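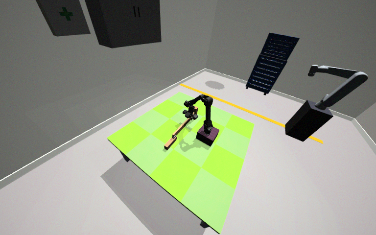
Figure 2. The simulated Hestulum cell with the black arm's gripper over the wooden assembly. The grey arm stands on its own pedestal on the floor stripe.

4.2 Rules we settled on before counting a trial

I used to think the safety rules could wait until we moved to hardware. Then I read back through our Vodura logs and changed my mind. We had 107 runs, and in 6 of them an arm passed over the floor stripe with its tip well below the height we'd allow in a real shop. The simulator didn't care, so neither did our scoring script.

So we wrote the rules into the task file itself (Harasym reads them at load time). The stripe is now a boundary for both arms, and crossing it ends the run. Within 80 mm of the wood, the gripper drops to its slow speed - that one cost us some cycle time, and I still grumble over it. An arm with no job in the current step holds its parked pose, and we log any drift.

We also stopped throwing out stopped runs. A stop is a result, and it goes in the table with its rule number next to it. Jaline, our older planner, looks a good deal worse scored this way, mostly on the slow zone. We left the checker pattern on the tabletop the same for every run, so the planners can be compared on the rules alone.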